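Kerkside leading lady halts press call over question on Kamulen film

A press call for the new television drama Kerkside ended early in Vatthorpe after its leading actress refused to answer a question about a film she left last year, and then told the reporter who asked it to put his recorder away.

The event was held in the upstairs lounge of the Helmy theatre and was meant to introduce the cast before the first episode is shown. It had been going for less than half an hour when the actress stood up, unclipped her microphone and walked out by the side door. Two other members of the cast stayed in their seats and went on taking questions for a short while, until a publicist asked everyone to leave.

Reporters had been told in an email the evening before that questions should be about the series. The email did not mention Kamulen, the historical film from which the actress withdrew after four weeks of shooting. Neither she nor the producers of that film have ever given a full account of why she went. The part was recast and the film came out in the spring to mixed notices.

According to people in the room, the first questions were friendly enough. The actress talked about learning to drive a tractor for the series, about filming in heavy rain, and about her character, a vet who returns to the village where she grew up. She joked that she had been bitten by the same goose in two different episodes and that only one of the bites was in the script.

A reporter from a local entertainment website then asked whether she had seen Kamulen, and whether she regretted leaving it. She looked at the publicist and said nothing. The publicist said they would move on to the next question.

The reporter asked again. He said readers would want to know, as the two productions share a director of photography and several of the crew. At this point the actress leaned into the microphone and said the question had been asked once and ignored once, and that this was usually enough for most people.

There was some laughter, and the reporter laughed too. He then began a third question, which those sitting near him said was about the series and had nothing to do with the film. She did not let him finish. She told him to switch off his recorder, said he had written things about her family that were untrue, and said she would not sit in the same room with him for the rest of the afternoon.

He replied that he had never written about her family. A colleague sitting beside him said the same, and suggested she might be thinking of a different website. The actress said she knew exactly who he was and left.

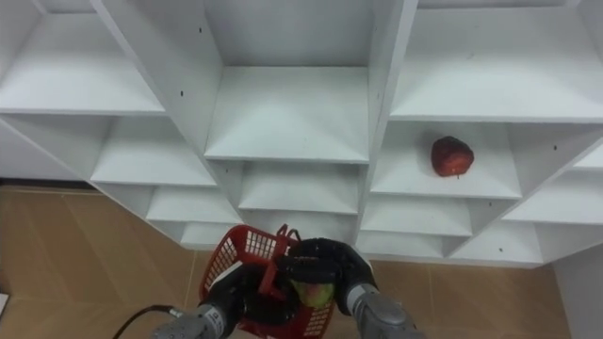
The publicist followed her out and came back a few minutes later to say that the actress was tired after a long run of early starts and would not be returning. One-to-one interviews planned for later in the day were called off. A photographer who had been booked to take portraits on the theatre steps took pictures of the two remaining cast members and went home.

In a statement sent out that night, the company behind Kerkside said it was sorry that guests had been inconvenienced. It said the press call had been arranged to celebrate the work of a large cast and crew, and that it hoped coverage would reflect that. The statement did not say whether the actress would take part in any more events for the series.

The website whose reporter was involved put up its own account the next morning. It said he had behaved politely, that he had been invited in writing, and that a search of its archive had found no story about the actress's relatives under his name or any other. It asked for the remark to be withdrawn. A recording of the exchange was posted with the article, though the sound is poor and the actress is hard to hear in places.

By the evening the recording had drawn more than 400 comments on the site's own page. Many took the side of the reporter. Others said that he had been told once that the subject was closed and should have left it there. Several people who said they had worked as extras on Kamulen wrote that the shoot had been a difficult one, but gave no details.

It is not the first time the actress has been at odds with the press. Three years ago she left a radio studio during a song and did not come back for the second half of the programme. She later apologised to the presenter on air and sent the station a crate of oranges. Last summer she stopped giving interviews altogether for several months, which her agent put down to a heavy workload.

Colleagues have tended to defend her. One of the actors who stayed behind at the Helmy said she had been kind to everyone on set and had learned the names of the whole crew in the first week. Asked about the walkout itself, he said he had been looking for the biscuits and had missed the start of it.

The theatre said it had nothing to add. The lounge is hired out for private events and its staff had no part in running the press call. A spokeswoman confirmed that a public screening of the first episode would go ahead in the main house as planned, with 200 seats set aside for residents of Vatthorpe. Around 100 of these had been taken up when the box office closed on the day after the press call.

It had been expected that the actress would answer questions from the audience after the screening. Her name was still on the posters outside the theatre, but the question session has been taken off the theatre's website and replaced with a line saying that details will follow. People who have already booked will not be able to claim their money back if she does not appear, because the tickets for residents are free.

Kerkside was filmed in and around Vatthorpe last autumn, when parts of the market place were closed for several days and the old corn store was made over as a veterinary surgery. The series was at first planned as a single film and was lengthened when a second broadcaster came in to share the cost. The scripts for a further series have been ordered, although the company has not said that it will be made.

The actress's agent did not return calls. In a short message to her followers, she thanked people for their good wishes, said she was proud of the series and asked them to watch it. She made no mention of the reporter or of Kamulen.

The first episode of Kerkside will be broadcast at the end of June. The screening at the Helmy takes place the evening before, with doors open at half past six.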